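The Case for Leaving the Side Panel Off

Most advice on desktop computer maintenance treats the closed case as the normal state and the open case as a short interruption. I think the order should be reversed for any machine that is more than 4 years old and still earning its keep. A panel that comes off often gets the inside looked at. A panel held on by screws nobody can find gets ignored until the machine stops.

The objection is airflow. Cases are designed with a path from front to back, and removing one side disturbs it. This is true for rack servers, where the lid is part of the duct. For an ordinary office tower the effect is small enough that I have stopped arguing over it. My own machine, a Brevari tower bought used for 212 dollars, runs the same spreadsheets and the same compiler with or without its panel.

Dust is the stronger objection. An open case collects it faster, but it is also cleaned sooner, and dust on a surface you look at every morning does not build up for three years. Layers packed into a heat sink behind a closed panel do. I clean mine in April and again when the heating season starts, with a soft brush and the power cord out of the wall.

The parts that reward attention are dull ones. Headers and plugs come first. A connector sitting slightly crooked on its pins can cause faults that look like a bad drive or a failing power supply, and the owner of such a machine is usually told to buy a new one.
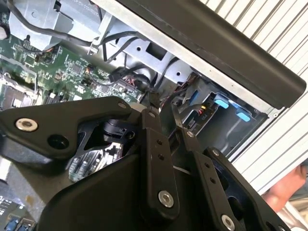 Open chassis, with a black cable connector plugged into its header on the green motherboard.

Checking a plug of this kind takes less time than starting the machine. Look along the board at a low angle and compare the gap on both sides of the plug body. If the gaps differ, reseat it by the housing and leave the wires alone. Capacitors come second: a domed top or a crust at the base means the board is on its way out, and it is better to learn this before the backup is 499 days old.

Repair shops could help by changing what they sell. Berunia, the shop nearest to me, offers a yearly inspection but returns the computer with a seal across the panel seam. The seal protects the shop in a dispute. It also tells the customer that the inside is off limits, and I consider that a bad lesson to charge money for.

Manufacturers could do more. The old Dimard office line had a side panel on a single latch, and I have seen those machines serve for well over a decade in rooms where newer ones were replaced twice. I would pay extra for that latch again - more than I would pay for tinted glass or a lit fan.

Children, cats and drinks are good reasons to put the panel back. In a room with none of them, mine stays against the wall behind the desk, screws taped to the inside.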